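Clube de robótica Grendano treina a arrumação de quartos para a final de Pellamach

Os alunos do clube de robótica Grendano entraram na última fase de preparação para a competição escolar de Pellamach, na categoria de tarefas domésticas. A prova pede que um robô pegue um peluche, o leve até uma estante e o deixe lá sem o derrubar. Parece simples, mas os objetos macios continuam a ser os mais difíceis para as equipas.
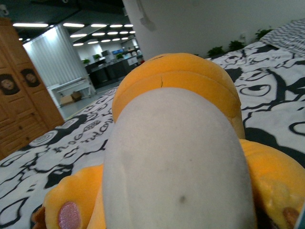 Redação Werkon
2021-06-07

O clube trabalha neste projeto desde janeiro. O peluche de treino é cor de laranja, com almofadas cor-de-rosa nas patas, e muda de forma sempre que é apertado — por isso os alunos escreveram 2 programas diferentes para fechar a pinça. O primeiro aproxima os dedos devagar. O segundo começa por procurar uma parte mais firme do corpo. Até agora foram gravadas cerca de 932 tentativas, e todas são revistas pelos próprios alunos depois das aulas. 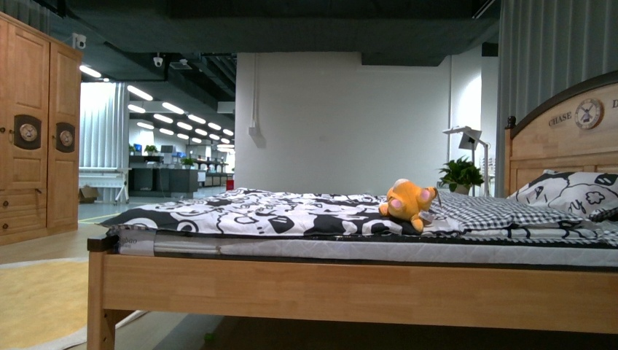 Quem pode entrar no clube?
Os alunos do ensino secundário, a partir dos 16 anos, com autorização dos pais. Não é preciso saber programar.

A parte da estante foi entregue ao grupo mais novo. Este grupo mede a altura das prateleiras, anota as posições num caderno e compara os valores com aqueles que o robô calcula.

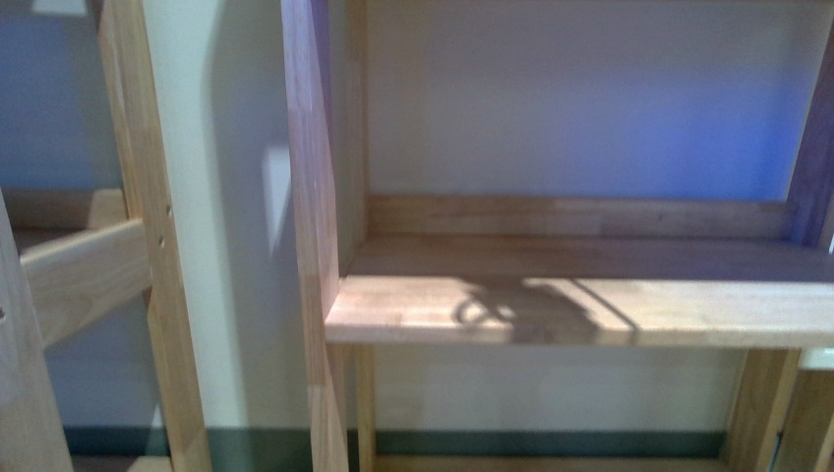 As diferenças maiores aparecem ao fim da tarde, quando a luz muda, e o grupo quer repetir as medições com as cortinas fechadas. O método vem do manual Bošković, que o clube usa nas aulas de introdução e que os alunos traduziram em parte para português.

Na final, cada equipa terá direito a duas tentativas e contará apenas a melhor. O júri avalia também o relatório escrito, que deve explicar os erros encontrados durante os treinos. 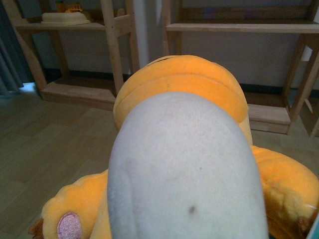 Boletim Werkon, n.º 16

As inscrições para o próximo curso de introdução abrem depois da competição. Os interessados podem deixar o nome na secretaria do clube Grendano.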